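作業場の段取りメモ

箱の中の小物をつかむ仕事から持ち帰ること:クレランス社の公開見学会
掲載 9/2/26

7月にクレランス(Clelance)の公開見学会に参加した。見たのは、箱に入った雑多な小物をロボットアームで取り出す実演である。同社では実演用の区画をステルヴォラ(Stelluvora)と呼んでいる。説明はベリル・ウイサル氏とジョアキン・カリーリョ氏、質疑の後半はダルヴァ・テイシェイラ氏が加わった。見学は質疑を含めて220分で、途中に休憩が入る。

ロボットの性能評価はこのページの範囲外とする。扱うのは箱、台、照明、配線、部品の置き方で、家庭の作業台や小規模の工作室に流用できる項目に絞った。記載した数値は、断りのない限り見学後に自宅の作業場で試したものである。機材の構成は先方と異なるため、同じ結果になる保証はない。

前提となる自宅側の条件

作業台は合板の天板に木枠の脚で、壁付け。奥行きは浅く、万力を手前左に固定している。箱は事務用品店で買った灰色の浅い樹脂製と、手持ちの金属製トレーを併用した。扱う小物はネジ、ワッシャー、透明な樹脂スペーサー、コネクターの殻、子供の組み立てブロックの余りなどである。電動工具は充電式の小型ドライバーだけを使った。

箱は台に固定する

実演では箱の縁をクランプで押さえていた。ウイサル氏の説明では、箱が少しでも動くと、事前に測った箱の位置と実際の位置がずれ、壁際の部品を取るときに指先が壁に当たる。ロボットの場合は停止して人を呼ぶことになる。

人の手で作業する場合、箱が動いても目で追えるので停止はしない。ただし、動いた分だけ毎回手元を見直している。ネジを拾う、見る、箱を引き寄せる、という動作が入り、締め付け側の手が止まる。箱を固定すると、視線を締結箇所に残したまま片手で拾えるようになる。

固定の手順は次のとおり。

まず利き手を自然に下ろし、肘を軽く曲げた位置に箱の中心を合わせる。箱の長辺は体に対して平行にせず、手前側をやや内に振る。
次に、箱の縁と天板を一緒に挟めるクランプを選ぶ。片手で締められるバークランプが扱いやすい。縁が薄い樹脂製の箱では、当て木か段ボールの切れ端を挟み、縁を割らない程度で止める。
最後に箱の内側から四方の壁を指で押す。動く方向があれば、その方向にクランプを足す。

クランプの本体は作業の邪魔にならない向きに逃がす。ハンドルを手前に出すと、袖とエプロンの紐が掛かる。自宅では左の縁と奥の縁に付け、手前は空けた。奥に壁がある場合は短い型でないと入らないので、購入前に台の端と壁の隙間を測っておく。

クランプが使えない台では、滑り止めシートを敷いたうえで、天板に細い桟を両面テープで貼り、箱の角を当てる。横方向のずれはこれで止まる。持ち上がりは止まらないため、磁石を使う作業には向かない。

箱の壁は傾いたものを選ぶ

垂直の壁では、壁際に寄った小物を取るときに指を差し込む余地がない。傾斜した壁なら、小物を壁に沿って引き上げられる。カリーリョ氏によると、壁際と隅の部品は中央の部品より取り損ねが多く、箱の形を変えるだけで結果が変わることがあるという。

家庭では料理用の浅いバットが使える。底の角に丸みがあるものを選ぶと、薄いワッシャーが底に張り付きにくい。菓子箱の紙ぶたは壁が垂直だが、四隅を切って外に開けば同じ形になる。開いた隅はテープで裏からつなぐ。表から貼ると糊の縁に切り粉が溜まる。

深さは、指の第二関節が縁に当たらない程度にとどめる。深い箱に少量を入れるより、浅い箱に分けたほうが拾いやすい。箱の底から部品を山にしてよい高さは、自宅の試行では10mmまでとした。それ以上に積むと、上の部品を取るときに下の部品が崩れ、縁から落ちる。

底面の傷と色

使い込んだ金属の底には擦り傷と淡い筋が付く。筋は照明を反射するので、同じような銀色の部品と混ざって見える。カメラにとっての見分けにくさが、そのまま人間の目の見分けにくさになる例である。

対策は底に色を敷くことである。自宅では次の組み合わせを使っている。

銀色の金属部品には、つやのない黒または濃紺の紙。
黒い部品には、薄い灰色のフェルト。白い紙は反射が強く、長時間の作業では目が疲れた。
透明な樹脂部品には、つやのない黒。方眼入りのカッティングマットも有効で、透明部品の輪郭のところで方眼の線がずれて見える。
色物のブロックや絶縁キャップには、灰色のままでよい。

フェルトは小さいネジの先が引っ掛かるため、先の尖った木ネジには不向きである。紙は油を吸うと透けてくる。切削油の付いた部品を扱う日は、紙の代わりに塗装済みの薄い金属板を敷く。

透明部品の扱い

質疑で最も長く議論になったのが透明部品だった。参加者のジードルーナス・ラピニャ氏が、透明なケースやレンズ状の部品はどのように認識するのかと質問した。カリーリョ氏の回答は、形全体を一度に捉えるのは難しく、縁の光り方や内側の凹みの反射を手掛かりにするというものだった。

手作業でも考え方は共通している。透明部品を探すときは、正面から見下ろさず、光源と反対側に頭を寄せて低い角度から見る。縁が光り、位置が分かる。床に落とした透明部品も同じで、懐中電灯を床に寝かせて置き、光を水平に流す。立ったまま上から照らしても見つかりにくい。

透明部品だけは、種類を混ぜずに保管するほうがよい。混ぜた場合、重なった部分の輪郭が消え、一個だと思って持ち上げたら別の部品が付いてくる。静電気で薄い部品同士が貼り付くこともある。冬場は箱の縁を湿らせた布で一度拭いてから始める。

保護フィルム付きの部品は、組み付ける直前までフィルムを剥がさない。フィルムの端に小さな色付きの付箋を貼っておくと、箱の中での位置が見え、剥がし忘れも防げる。

照明

実演区画の照度を尋ねたところ、箱の底で測った値は状況により変えているとのことで、固定の数字は示されなかった。自宅では照度計の読みでおよそ1000ルクスに落ち着いた。これより明るくすると金属部品の反射が気になり、暗くすると刻印が読めない。

照明は一灯を真上に置くより、左右に分けて斜めから当てる。真上の一灯は、手をかざした瞬間に箱の中が影になる。左右に分ければ、片側が隠れてももう片側が残る。器具が一つしかない場合は、利き手と反対側の奥に置く。

反射が強いときは、器具の前にトレーシングペーパーを垂らす。電球が熱を持つ器具では紙を使わず、乳白色のカバーが付属する製品に替える。昼間は窓の光が時間とともに動くので、窓を背にした作業台ではカーテンを引いてから照明を決める。

配線とホース

アームの先端には電源や信号の線を通す必要がある。関節が曲がるたびに線も動くため、動く箇所には余長を取り、動かない箇所では縛る。余長が足りないと引っ張られてコネクターに力が掛かる。多すぎると垂れて、箱の中の部品や縁に触れる。テイシェイラ氏は、新しい動作を登録するたびに低速で全可動域を動かし、線の最も張る姿勢と最も垂れる姿勢を両方確認すると説明した。

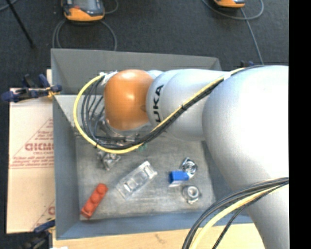

この確認方法は、家庭の作業場でもそのまま使える。対象は電気スタンドの可動アーム、集塵ホース、はんだごてのコード、天井から吊ったエアホースなどである。

手順は次のようになる。

機器の電源を切り、コードを抜く。
可動部を端から端までゆっくり動かし、コードが最も張る位置で止める。そこで指一本が楽に入る緩みが残っていることを確かめる。
反対の端まで動かし、最も垂れる位置で止める。垂れた部分が天板、刃物、こて先、箱の縁のいずれにも触れないことを見る。
条件を満たしたら、動かない区間だけを結束バンドで留める。関節の真上では留めない。
通電し、もう一度同じ動作をさせる。

結束バンドの締め具合は、線の束が手で回せる程度がよい。強く締めると被覆に段が付き、その位置で折れやすくなる。切った端は爪切りで面一に落とす。ニッパーの切り残しは鋭く、手の甲を切ることがある。

太さの違う線を一緒に束ねる場合、曲がりにくい線が束全体の曲がり方を決める。太い線と細い線は別の束にし、動く区間では並走させるだけにする。電源線と信号線を分けておくと、後から一本だけ交換するときに束を全部ほどかずに済む。

コネクターの中継部は、曲がる区間に置かない。やむを得ず置く場合は、テープで両側の線ごと巻き、継ぎ目が単独で曲がらないようにする。布テープは糊が残るので、自己融着テープか、剥がす予定のある場所ではマスキングテープを下に巻いてから上にビニールテープを重ねる。テープには交換時期を書いておく。油性ペンの細字が読みやすい。

床に這わせる線

機器の後ろにまとめた線は掃除のときに邪魔になる。床に直接置かず、天板の裏にトレーを吊って載せるのが基本だが、抜き差しの多い線まで吊ると手間が増える。自宅では、常時つなぐ線はトレー、週に何度も抜く線は壁のフックに輪にして掛ける、という区分にした。

輪の巻き方は、線の癖に従って一周ごとに軽くひねりを戻す。肘に掛けて巻く方法は癖が強く付くので使わない。輪の直径は手のひらより大きくする。細いコードでも、小さく巻いたものは次に伸ばしたときに床から浮き、足に掛かる。

手持ち機器の置き場

操作用の携帯端末や計測器は、作業区画の外で、かつ手を伸ばせば届く場所に定位置を設ける。箱の隣に置くと、部品を拾う動作の邪魔になるうえ、こぼれた部品が機器の下に入り込む。自宅ではドライバーと照度計を天板の奥に移し、浅い仕切りを付けた。仕切りは角材を両面テープで貼っただけである。

ロボットの非常停止の押しボタンについては、手が届き、かつ不用意に触れない位置という条件が示された。家庭の電動工具でも、スイッチ付きの電源タップを同じ条件で設置しておくとよい。足元は蹴るおそれがあり、天板の奥は工具越しに手を伸ばすことになる。天板手前の側面、利き手と反対側が扱いやすかった。タップは落下しないよう、ネジ穴のある製品を固定する。

段ボールの使い道

梱包材の段ボールは、台の養生、クランプの当て物、箱の横の仮置き場に使える。印刷面を下にすると部品が見やすい。ただし段ボールの切り口からは紙粉が出るので、光学部品や接点の近くには置かない。折り目のある板は、折り目を箱の縁と直角に向ける。平行に向けると溝に小さい部品が転がり込み、拾いにくい。

油を吸った段ボールは捨てる。可燃物であり、はんだや火花の出る作業の近くに置かないこと。この作業では薄い鉄板か耐熱マットを敷く。

つかみ方の選択

ロボットの先端工具は、部品の形に応じて吸着と挟持を使い分けるという説明があった。吸着は平らな面を持つ部品に向き、穴や段のある面では空気が漏れる。挟持は両側に指の入る隙間が必要で、密着した部品同士の間では使えない。

手作業の道具に置き換えると次のようになる。

平らで軽い部品:真空ピンセット、または先に練り消しを少量付けた竹串。練り消しは糊残りが少ないが、光学面には使わない。
鉄の小ネジ:磁石付きドライバー。拾った後に箱の縁で軽くぬぐうと、余分に付いた部品が落ちる。
円筒形の部品:先の曲がったピンセット。直型では転がる。
突起のあるブロック状の部品:指で十分である。突起の列を親指と人差し指で横から挟むと向きが揃う。
密着した二個:片方を箱の壁に押し付け、もう片方を横に滑らせて離す。持ち上げて離そうとすると跳ねる。

ピンセットの先は、使う前に紙に押し当てて合いを見る。先端が開いていると、力を入れたときに部品が飛ぶ。合いの悪いものは細かい耐水ペーパーを一度挟んで引き、両先端を同時に削る。片側だけ削ると合わない。

取る順番

箱の中で何から取るかについて、カリーリョ氏は、上に載っているもの、周囲に隙間のあるもの、壁から離れたものを優先すると説明した。欲しい部品が下にある場合は、上の部品を先にどかす。どかす先を決めておかないと、同じ箱の別の場所に山ができる。

この点は自宅の作業でも効果があった。箱の横に空の小皿を置き、邪魔な部品はいったんそこへ出す。作業が終わったら箱に戻す。戻すときに種類ごとに分ければ、次回の選別が不要になる。

箱を揺すって部品を散らす方法もある。固定した箱では揺すれないので、平たい木べらで中央から外へ一度だけならす。何度もならすと部品が壁際に集まり、かえって取りにくい。

時間の計測

自宅で、固定していない箱と固定した箱を比べた。部品は同じもの、照明も同じ条件である。延べ2898個のネジを拾って締めた記録では、取り落としは固定した側が少なかった。ただし後半は慣れの影響が入っている。順序を入れ替えた試験はまだ行っていないため、差の大きさは書かない。

計測には台所用のタイマーを使い、区切りごとに紙に書いた。スマートフォンは手袋で反応せず、手袋を外す時間が計測に混ざった。

取り出し以外の見学内容

休憩時間に、クレルポート(Clelport)という搬送台車の停止状態を見ることができた。動作の実演は予定になかった。台車の荷台の縁に滑り止めの帯が貼ってあり、箱を重ねて運ぶときのずれを防ぐという。家庭では、引き出し用の滑り止めシートを細長く切り、工具箱の上面の縁に貼れば同じ用途になる。全面に貼ると箱を横に滑らせて降ろせなくなるので、縁だけにする。

配布資料の一部はバロス(Barros)という協力会社の作成で、清掃の手順が載っていた。要点だけ写す。

作業の終わりに箱を空にし、底を乾いた布で拭く。
切り粉は刷毛で一方向に集める。エアで飛ばさない。
クランプのねじ部に付いた粉を落とし、可動部に少量の油を差す。
縁のばりを指で確かめる前に、必ず布を滑らせて引っ掛かりを見る。

最後の項目は自宅の金属トレーで早速役に立ち、手前の縁にばりが見つかった。細目のやすりを縁に沿って寝かせ、外向きに数回動かして落とした。

見学会に参加する場合の注意

申し込みの際に、靴と髪の条件が案内される。つま先の出る靴は不可、長い髪はまとめる。首から下げるものは受付で外した。柵の内側には入れないので、箱の中を細かく見たい場合は単眼鏡か、倍率の低い双眼鏡があるとよい。筆記は鉛筆が確実である。台の上に置いたペンの転がりを、説明員が繰り返し注意していた。

質問は前半に集中し、後半は時間が余った。配線と箱の選定について聞きたい場合は、後半まで待つほうが長く話せる。ルルデス・ロウロ氏が窓口で、次回の日程は未定とのことだった。

追記

箱の底に敷く黒い紙について、画用紙とラシャ紙のどちらがよいかという問い合わせがあった。両方を試した範囲では、ラシャ紙のほうが反射は少ない。ただし繊維が部品に付くので、可動部に入る部品では画用紙を使う。紙は箱の底より一回り小さく切り、四辺の中央だけをマスキングテープで留める。角を留めると、剥がすときに破れる。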